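Clerero Table and Desk Series
Set-Up and Care Guide
Section 6: Preparing the Tabletop and Placing the Basket

6.1 Before you begin

This section applies to all tables in the Clerero series that are supplied with a light wood top. It covers the first cleaning of the surface, the placement of an open wire basket, and the checks to be completed before the table is put into regular use. Assembly of the legs is covered in Section 4 and must be finished first.

The user should have the following items at hand:

Two soft cotton cloths, one damp and one dry
Dramum surface soap, diluted as shown on the bottle
Four felt pads, if the basket has been supplied without them
The care card from the accessory envelope

CAUTION: Do not use scouring pads, steel wool, or powdered cleaners on the tabletop. Metal mesh of any kind can leave fine scratches across the grain that cannot be polished out. Where a pad of this type is kept for washing pans, store it away from the table.

6.2 Cleaning the surface

1. Remove all loose items from the tabletop, including packing material and small hardware.

2. Wipe the surface with the damp cloth. Follow the direction of the grain from one end of the table to the other.

3. Wring out the cloth and repeat along the edges and the rounded corners.

4. Dry the surface at once with the second cloth. Standing water must not be left on the wood or near the cable opening.

5. View the surface from a low angle under a lamp or beside a window. Dried soap shows as a dull patch within the reflected light. If any is found, repeat steps 2 through 4. 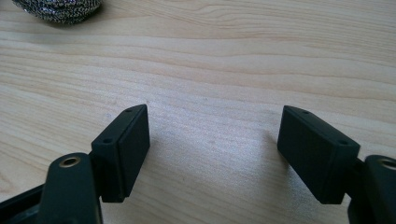
Clerero Set-Up and Care Guide Page 21

Note: Wood grain varies from one top to the next. Wavy lines, darker streaks, and changes in tone between one area and another are natural and are not covered by the surface warranty. Tops ordered together are not matched for color unless this was requested on the order form.

Note: A bright lamp placed directly over the table will wash out the grain in the center and may hide marks. Move the lamp to one side before carrying out the inspection in step 5.

6.3 Placing the wire basket

The basket is intended for light articles such as folded cloths, mail, or small supplies. It must not be used for hot items. The load must not exceed 6 pounds.

1. Turn the basket over and attach one felt pad near each corner of the base. Press each pad firmly for several seconds.

2. Return the basket to its upright position. Lift it with both hands, one at each end, and lower it onto the middle of the table. Do not slide it into place.

3. Set the long sides of the basket to run with the length of the table. A slight angle is acceptable.

4. Confirm that the round cable opening near the far edge remains clear. The opening must not be covered when a cord is routed through it.

5. Press lightly on each corner of the basket in turn. If the basket rocks, check the pads and replace any that have folded or shifted.

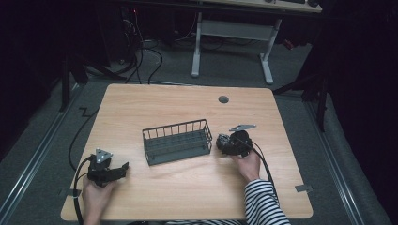
Figure 6-2. Dark gray wire basket in position at the middle of the table.

CAUTION: Keep cords clear of the walking area beside the table. A cord that is pulled can draw articles off the surface.

Note: The basket may be moved to a second Clerero desk without new pads, provided that the existing pads are clean. Grit held in the felt will mark the wood. Users with a Wornness desk mat should place the mat first and omit the pads.

6.4 Clearing and inspecting the table

The surface should be cleared and inspected every 2 months, and after any spill.

1. Empty the basket, lift it with both hands, and set it aside on a cloth.

2. Examine the area where the basket stood. Look for rings, dents, and residue left by the pads.

3. Remove any residue with a cloth dampened with diluted soap. Do not scrape the surface with a blade or a fingernail.

4. Dry the area and leave it uncovered for 46 minutes before replacing the basket.
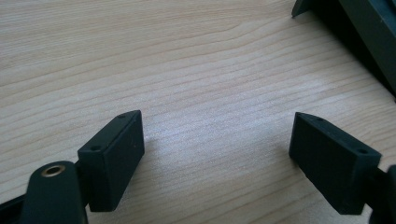 Figure 6-3. Pale wood top with fine grain and a soft surface sheen.

If a mark remains after cleaning, do not sand or oil the top. Complete the surface report on the back of the care card and return it to the Cuervo service desk with the order number. Replacement felt pads may be ordered on the same form.

Continue to Section 7, Cord Routing.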